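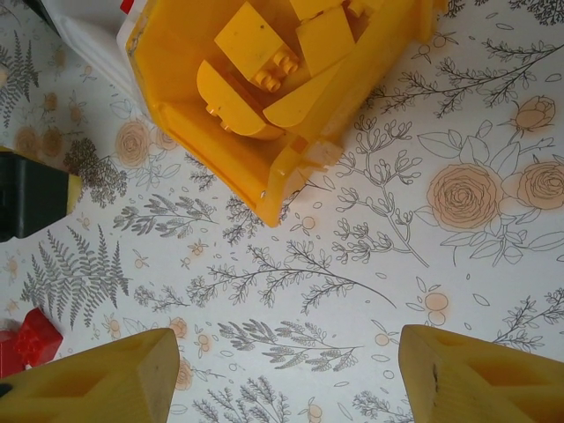 Which bus goes to the Plurnmont allotments now? The 302 from Jullden — it leaves at 45 minutes past each hour and stops at the lower gate.

Dewanti Pillai wrote:
> The old stop has gone. Do I have to walk up from the bridge with my seed potatoes?

The new stop is 5 minutes from your plot. Last bus back is at 17.45 until November. Ismail at the Betik shop still sells day tickets.

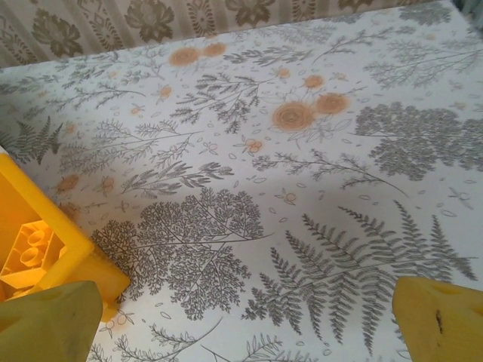
White cloth with grey plants and orange flowers

Please trim quotes when replying.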